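The Number on the Screen
Stride sensors promise to tell bettors which young horses are about to improve. A spring spent checking the promise against the results suggests keeping your wallet shut.

2020-05-20

The filly had finished second in both of her starts, and according to the sales sheet she was the best thing in the race. Her stride was longer than anything else in the field. Her "efficiency score" was a figure I was assured I should find exciting. She went off a short-priced favorite, sat in a perfect spot behind the leaders, came off the rail at the top of the stretch and got beaten by a horse the same sheet had called "mechanically limited."

One race proves nothing, as the people who sell the sheets will tell you, and they are right. They are less quick to say it when the filly wins.

Stakeo is one of the newer names in the business of measuring racehorses. A small sensor goes in the saddlecloth, the horse gallops, and out comes a report on stride length, stride rate and how evenly the animal hits the ground. Trainers have had versions of this for years and some of them like it. A change in the way a horse moves can be an early hint that something hurts, and I have no quarrel with anyone who catches a sore leg before it turns into a broken one.

My quarrel is with the second product, the one sold to the rest of us. For a monthly fee a bettor gets the Stakeo ratings for horses that have carried the sensor in public workouts, along with a list of "improvers." The pitch is simple. Old-fashioned handicappers look at what a horse has done. The ratings tell you what it can do.

I have heard that one before. I heard it about heart size, about blood counts, about pedigree charts that filled a kitchen table. Each had a grain of sense in it. Each arrived with a list of champions who fit the theory, and in each case the list had been drawn up after the champions were champions.

So I kept my own list, and I kept it in advance. I followed every horse the service named as an improver at Bavora, a mile oval with an honest surface and decent fields, until I had 113 of them. I wrote down each name before the race, along with the odds at post time and the result. I did not throw out the ones that stumbled at the gate or drew the outside post, and I did not let myself remember the winners more fondly than the losers.

They won a fair number of races. Good horses do. Most of the winners were short prices, and they were short prices for reasons anyone could find in the past performances: a fast last race, a drop in class, a top rider taking over. A flat bet on all of them lost money. It lost money at very close to the rate you would expect from betting favorites with your eyes closed, which is cheaper, as there is no subscription.

What I wanted was the horse the ratings saw and the public did not. I went looking for those in particular, the improvers sent off at long odds. A few ran well. Only 3 won, and one of those was put up by the stewards after finishing a neck behind. 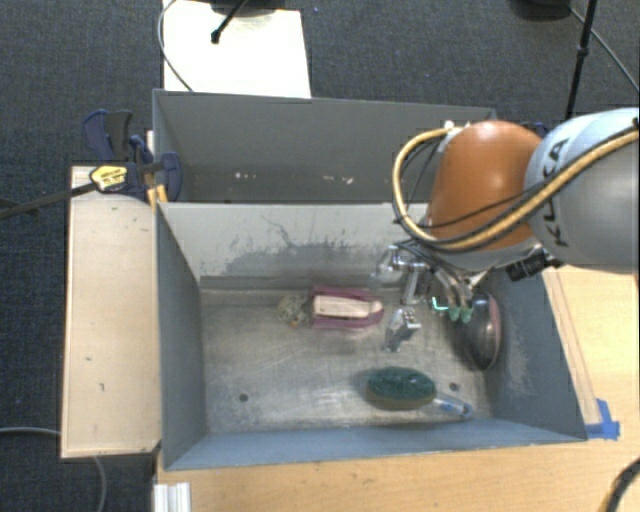 What the trainers say

I asked around the barns at Bavora, where people will talk freely as long as you leave their names out of it. The views were less divided than the advertising suggests. Those who use the sensors mostly treat them as a second opinion. They look at the report after they have looked at the horse. If the two disagree, they look at the horse again.

One trainer with a large string told me the numbers had helped him settle a dispute with an owner who wanted to run a colt back too soon. The chart had a line going down on it, and owners respect a line going down. He did not think it had told him anything he had missed. Another had given up on the things altogether after a batch of readings came back that made no sense, apparently the result of a loose saddlecloth.

Not one of them bets on the ratings. Several found the question funny.

The company's answer to this sort of talk is that horsemen are slow to change, and there is some truth in it. Racing held out against good ideas for generations. But being resisted doesn't make an idea good, and a tool that works should be able to show its results to people who don't already believe.

The case of Hung

Supporters of stride ratings always get around to Hung, a plain bay gelding who sold for $3,000 and has since won a pair of stakes. The sensor loved him early, they say. He was rated among the best movers on the grounds while he was still losing maiden races, and anybody paying attention could have had him at a big price.

I went back and checked. The early rating exists and it is a high one. There were also plenty of other unraced or lightly raced horses with ratings as good or better in the same stretch of weeks, and most of them are now running in cheap claimers or not running at all. You will not find them in the brochure. Hung got good when he was gelded, moved from sprints to a route of ground and was finally allowed to lead. His stride did not win those races by itself.

Skidine is the name I would put next to his. She was a beautiful mover, top rated from her first workout, and she hated having horses around her. Every time something came up beside her she pinned her ears and quit. There is no sensor for that. A person at the rail could see it after 2 starts, and the odds on her drifted accordingly. The ratings kept naming her an improver right up until she was retired to be a broodmare.

What would change my mind

Publish the full record. Every rating, dated before the race, winners and losers together, with the odds. A service that can find value should be eager to do it. I asked Stakeo for that record and was offered a free trial and a set of case studies. The first one was Hung.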